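About Us

Hi, I'm Snežana Softić, and I run Risusine, a small shop in Orkville that puts together play kitchen and market stall sets for preschools, daycares and a fair number of grandparents.

I started out teaching pre-K. My classroom had a wooden market stall that the kids fought over every single morning, and a bin of play food so chewed up that you couldn't tell a pear from a potato. So I began hunting for better vegetables (my husband will tell you it got a little out of hand!) and other teachers began asking where I'd found them. That was 3 years ago, and now it's my whole job.

What we do

We pick out food sets, try them on a table, and pack them by theme: Soup Day, Farm Stand, Pizza Night. Soup Day is the one I'd keep if I could only keep one. Peppers are my weakness, and I always want a red one and a green one together, as kids love sorting them, trading them and arguing about which is spicy.

We have up to 150 pieces on the go at a time, and I still get excited opening a new box - ask anyone here.
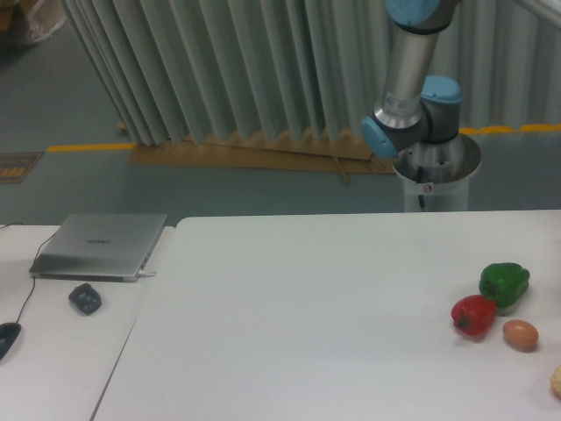
Where you'll find us

We're on the Govell side of Orkville, behind the old feed store. Visitors are welcome in the mornings, just send a note first so I can clear you a spot. Bring the kids if you like.

Our sister line, Omoregie, covers the furniture: stalls, low shelves, little stoves. It ships separately and takes longer, so if you want your stall for the start of school, please order early. November is our busiest month and I get slow with email then. Sorry in advance!

Schools and daycares

We take purchase orders and we're happy to swap pieces in any set. No peas? Fine. All peppers? Even better. Replacement pieces can be ordered one at a time, and you don't need to send the old one back.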